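Subject: Re: [handheld-grip] hose task, start pose and session length
List: Wemham student robotics club, handheld group
Reply to: list

On Monday the Pamano group wrote:

> We have gone through the task sheet for the vacuum cleaner and have
> two open points before we record more.
>
> 1. The sheet says "begin with both grippers on the hose." It does not
> say where on the hose. Our people start at the canister end, yours
> seem to start wherever the hose happens to be. The policy will see
> both and we would like one.
>
> 2. Session length. Our recorder splits files at 3000 frames. If a run
> goes past that we get a second file with no start marker, and the
> merge script drops it without a warning. Can the sheet give a limit?
>
> Also, does anybody still have the old jaw pads? Ours are worn smooth
> on one side.

Replies to both points, then some notes on markers.

Point 1. Agreed, the sheet is too loose. Proposed wording: "Both grippers at the joint between hose and canister. Canister on the floor in front of the operator. Wand and floor nozzle laid out flat, not stood up." The joint is the stiffest part of the hose and it stays in nearly the same place from run to run. Farther along, the hose rolls when one side closes first, and the other side then closes on air. With a flexible part we would prefer to have that variation later in the run.

Point 2. The limit should be in the sheet and also in the recorder. Durau has a branch that refuses to open a second file and beeps instead. It has been tested on 2 machines. Until it is merged, please stop the run by hand and start again from the rest pose. Short runs are fine. A short clean run is more use to us than a long one with a gap in it.
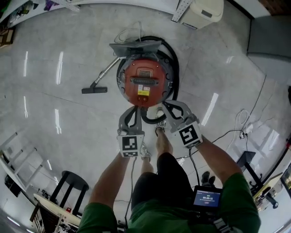
Wemham, September. Start pose as proposed, with the timer on the operator's screen reading 00:00:11. Both grippers are at the joint, the hose loops out to the right of the canister, and the wand lies off to the left with the nozzle on the tiles. The cord is on the far side. Please match this layout as far as your floor allows. If your vacuum cleaner has the hose on the other side, mirror everything and set the mirror flag in the session file.

Markers. The two grippers carry markers of different sizes, with the larger one on the right. Keep it that way. The pose script reads the size from the config by side, so a swapped pair gives a depth error that looks like bad calibration. Two of the runs in the last upload had this fault. They have been moved to the "hold" folder and can be recovered by editing the config and running the script again. Nothing has to be recorded a second time.

Glare. Glossy floors throw back the ceiling lights, and a marker tilted toward the lamps can wash out. Nasr tried a fixed exposure and lost fewer poses than with auto, but the setting has to be redone for each room. The values are in the wiki under "exposure." If you add a room, add a line to that table.

Cables. Leave enough slack at the wrist for a full turn before you start. Check this with the grippers open and again with them closed. A cable that goes tight in the middle of a run shows up as a jerk in the wrist track, and the filter does not take it out.

Jaw pads. We have 4 of the old type left and can send a pair. The new ones print from the same file with the ribbed option switched on. Use the soft filament, since the hard one slides on the hose.

If there are no objections to the start pose wording by the next call, it goes into the sheet as written. Runs already recorded with the other start stay in the set and get the tag "start_free." Please tag your own before uploading.

--
handheld-grip mailing list
To leave the list, send a blank message with "unsubscribe" in the subject line.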